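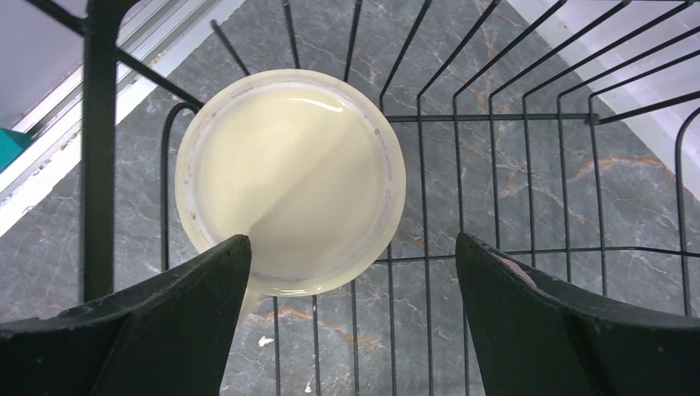
*A round white container in a black wire basket.*

Nima Kordestani has played chess by mail for 40 years. He started in Plelov, where he was a railway clerk, and he continued after he moved to Skerby, 800 kilometers away. I visited him on July 22, 2004, and we talked for most of the afternoon.

"People ask me if I am lonely when I play," he told me. "I have a letter from somebody almost every week. My neighbor has a telephone and it never rings."

He has finished 139 games. The longest one took six years, because his opponent was in the army and wrote only when he was in one place. They agreed to a draw. "I was a little better, maybe. But I did not want to wait two more years to prove it."

I asked him how he looks for a move. He said that he never decides on the day when the card arrives. He reads it, puts it in his jacket and goes for a walk.

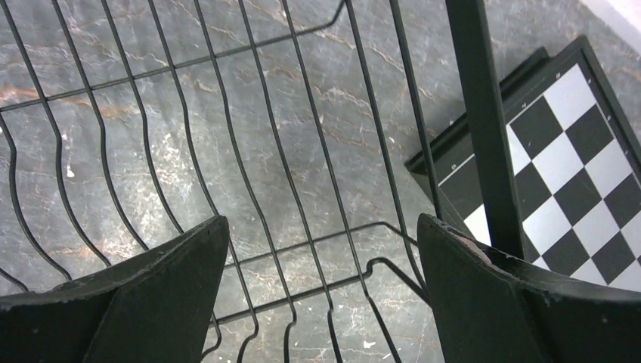
The next evening he sets up the position and writes down three moves that he would like to play. Usually he throws away the first one. "The first move is always the one my opponent wants," he said. When the choice is made, he copies it on the card, checks the notation two times and takes it to the post office before nine in the morning.

Mistakes in writing are what he fears most. In the Buscombe Cup he once wrote the wrong square for his bishop, and the rules were strict. "I lost the bishop, then the game, and I could not sleep – I was angry with my pen."

He keeps every card he has received. There are 434 from one man only, a teacher he met through the Pylypenko club. They have never seen each other. In April the teacher wrote that his eyes are getting weak, so now the cards come in the handwriting of his daughter.
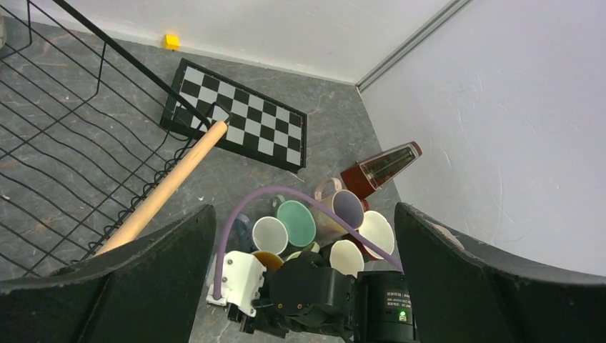 ## Computers and slow games

Of course I had to ask about computers. Kordestani does not use one for analysis, but he supposes that some of his opponents do. He is calm about it.

"If a man wants to pay for stamps so that a machine can play with me, he is welcome," he said. "I still have my walk."

Younger players in the club now send their moves by e-mail, and they have invited him to try. He played one game in this way and it was over in five weeks. He found it too fast. At the moment he has seven games open, all on paper, and in one of them he is waiting for an answer since spring.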